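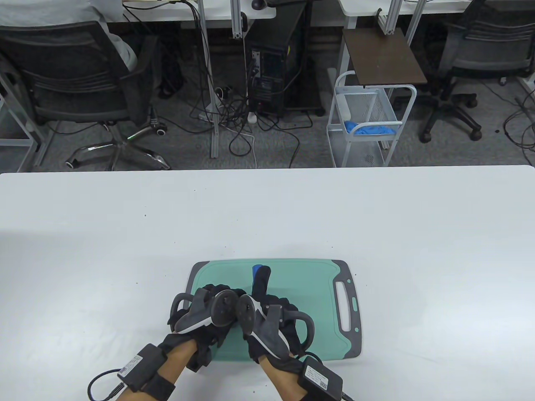
The last repair shop in Gondell opens at 7 in the morning, and on Friday there is already a line before the door. People bring toasters, umbrellas, one boot. Vesela Ionescu takes each thing in her hands, turns it two times and says a price. If she says no price, the thing cannot be saved.

She came to the town from Millberg, where her father had repaired radios in a room behind the kitchen. "He never threw away a screw," she told me. She keeps his habit, and her shelves are full of small jars which only she understands.

For many years the shop had little work. A new kettle was cheaper than one hour of her time, and the customers were mostly old people who did not like to buy. Then the shoe factory in Marino closed, and money in the valley became short. Since last September she has repaired 500 objects, all of them written by hand in a green notebook.

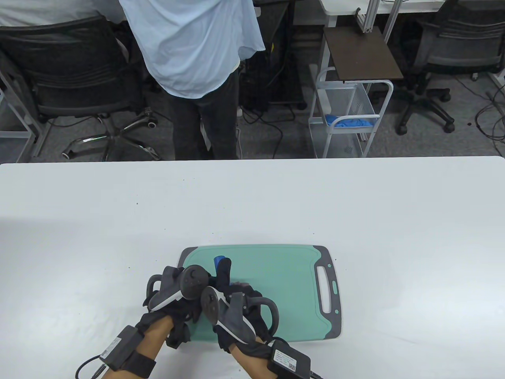

Small parts need two hands and some patience.

Her neighbor Dalva Leite, a retired seamstress, joined her in the spring. She takes the zippers, the bags and the torn coats, and she is stricter than Vesela about prices. A zipper costs 7 dollars. A child's backpack costs two, also when the work is long.

The town of Rundovance, on the other side of the river, has now asked them to open a second shop there. The rent would be low and the room is large, with up to 30 places for evening classes. Vesela is not sure. She does not like to speak in front of people, and she would have to leave the jars with somebody. Dalva has already visited the room and measured the windows for curtains.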